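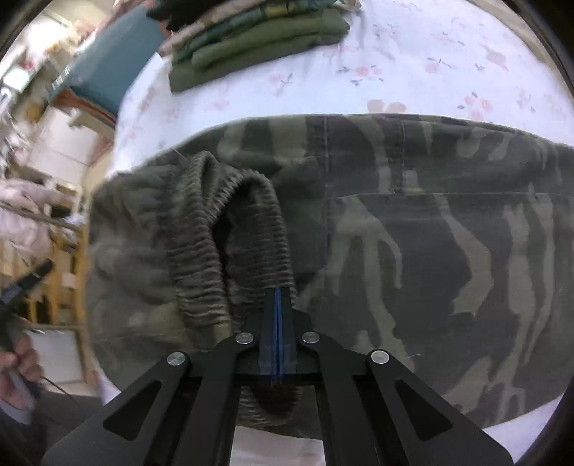
Photo: Ermira Golob / Telo Residents' Association

Print this page | E-mail this page

Filed under: Minutes, Clothing Store

Clothing store meeting, Apr 25, 2025

Chair: Ermira Golob. Present: the chair, the secretary and six members. Apologies from the Radulović House representative.

1. Previous minutes
Agreed, with one correction. The shelving cost 60 pounds and not 80. The secretary had the receipt.

2. Camouflage trousers
The chair reported on the trousers with elasticated ankles, bought in bulk from Broler. The meeting was asked to approve a second order of 800 pairs. Several members doubted that we could shift them. The supplier's leaflet says the cuffs "keep their grip for life". The secretary asked whose life.

The chair had laid a pair out on a bed at home to try folding them. She finds the cuff awkward – it is thick and ribbed, it bunches up, and a leg folded back on itself will not lie flat with the elastic in the middle. A member who has worked in a shop said to fold at the knee and leave the cuffs on the outside of the pile. Another said she had done that with the first batch and the pile still leaned. No agreement on this.

Loose threads were raised. There is a tiny one on the pair in the photo. The chair did not think it mattered. The secretary thought that one thread was no evidence either way, but would like a dozen pairs looked over before any more money goes out.

The second order was not approved. To come back in August.

3. Stock figures
The sheet gives 3241 items in store. The secretary does not believe it. The Jekomden boxes, 951 items, seem to have been entered on arrival and again after sorting. The chair said the total had been checked. Asked by whom, she said she would find out.

4. Folding guide
A draft was passed round. It runs to four pages, two of them on socks. Members felt that people would not read it. To be cut to one page, trousers first.

5. Any other business
The label printer is still sticking. A request for a second kettle was left over.

Comments (3)

pat_r: Roll them. Cuffs last, tuck the roll into the elastic. Been doing it for years.

Hallside: Rolled ones take up twice the shelf, Pat, we tried it in the old room.

M. from Block 2: Can item 3 be put on the board downstairs please? Not everyone looks on here.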